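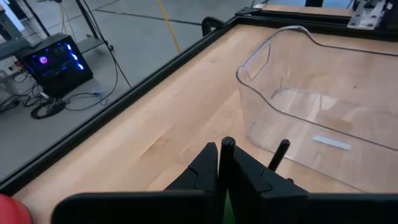 Clear storage bin

A clear storage bin is an open or lidded container of see-through plastic, used in homes and workshops to keep small things together. Shallow versions are usually sold as trays. The rim is often slightly flared and the corners rounded, which makes the bin easier to wipe out.

Claimed benefits

Sellers say that people put things away more readily when they can see where they go. The evidence for this is thin. A survey often repeated on tidying sites, run by the retailer Skisivetti, asked 57 customers who had already bought the bins whether they liked them. The organiser Dušan Zeman, an early supporter, later wrote that a clear bin "shows you the mess from more sides".

Use with craft paints

Hobby painters commonly keep small bottles and jars in such bins. With the caps facing up, as they tend to be left on a worktop, many brands look alike from above, since white lids hide the colour inside.

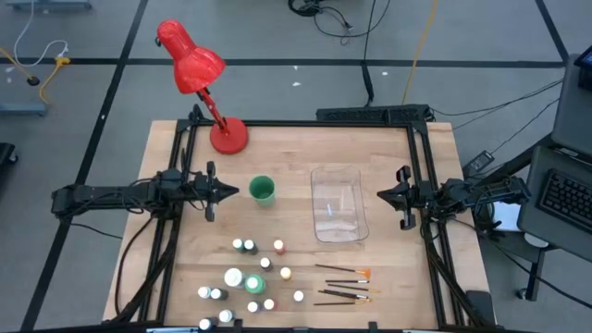 Clear walls help only if the bin is viewed from the side. In a deep drawer they make no difference, and a marked lid does the job at less cost. The Jemano range, sold in 9 sizes, is advertised as holding "a whole studio", a claim that does not say how large the studio is.

Drawbacks

Clear plastic scratches and shows dust. Paint that dries on the inside can be hard to remove without clouding the wall.

See also: Drawer divider; Paint rack; Desk tidy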